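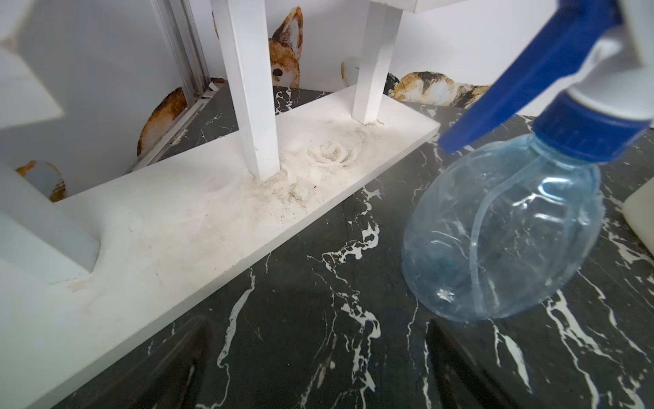
Why do people in Skamholm still take the bus when the train is faster? The bus stops near their homes, and the train station is a long uphill walk.

## What we did

Survey at the Begum bus stop, mornings in April. Handed out 110 forms – 22 came back blank, so those are out.
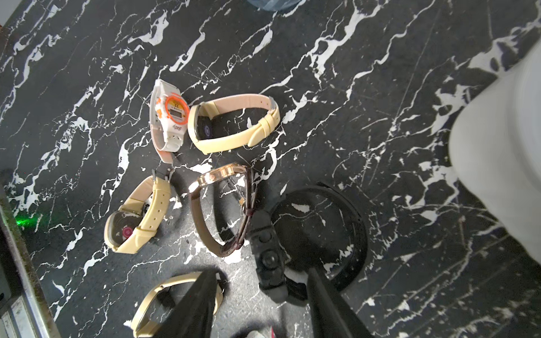
Also used the ridership sheet from Murincombe. It lists 597 riders on the morning line, most of them going to school or work. Evening numbers missing, still waiting on thsoe.

Main complaint was late buses. Price came second.

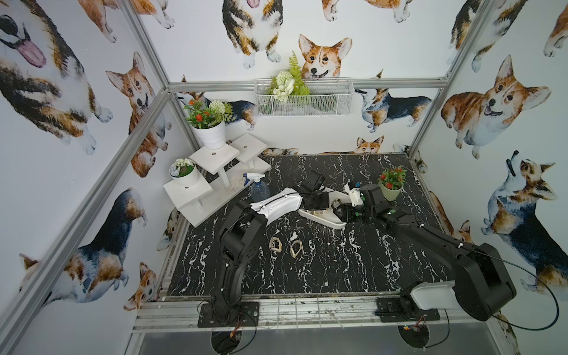 People from Skotevdale were the least happy, they have to change 2 times to get to the hospital. A few wrote long notes on the back. Didn't have time to code them all. 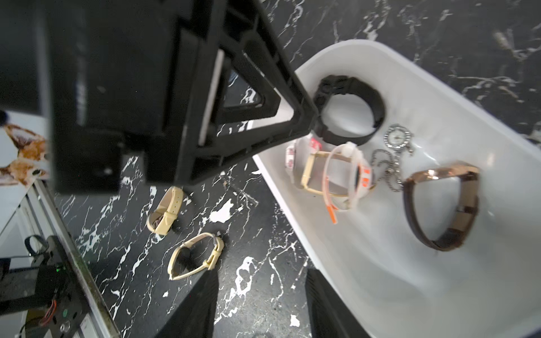
## Still to do

- evening counts
- fix the map, Skotevdale is in the wrong place
- check speling in the appendix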